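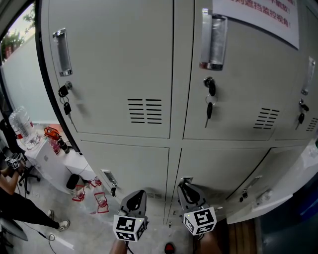
Hand-held grippers at the locker doors, Vistusine open day.

Week 4 notes: what I want you to take from the visit

Right, so for those who missed the bus (there were a few of you!), the open day at Vistusine was all about teaching by hand. You hold the gripper, you do the job, and the recording becomes the training data. Their locker set has 594 usable runs so far and they're aiming for 600 before the Nimwood arm gets a go at it in July.

I had a turn myself and I was hopeless – you really do notice how much your fingertips normally tell you.
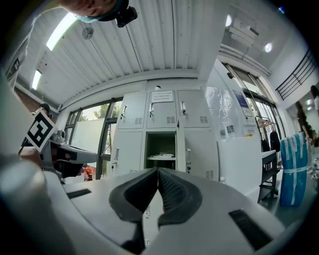
The second thing to write down is pose. Each gripper has to be located in the room the whole time you're working, and our host reckoned tracking dropouts ruin more runs than clumsy hands do. Keep the markers facing out, go slowly, and don't cross your wrists. 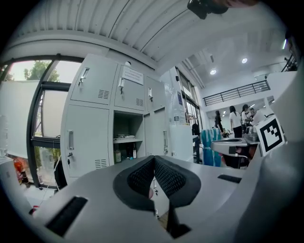 Task design is where your assignment comes in. A good task has a clear start, a clear finish and a bit of awkwardness in the middle. Think about the open locker compartment with two bottles standing at the bottom and something flat and folded on the shelf: which would you reach for first, and how would you grip each one? Sketch it on one page, name your failure cases, and bring it to the next tute.

Reading: Kaewmanee handout, sections 2 and 3.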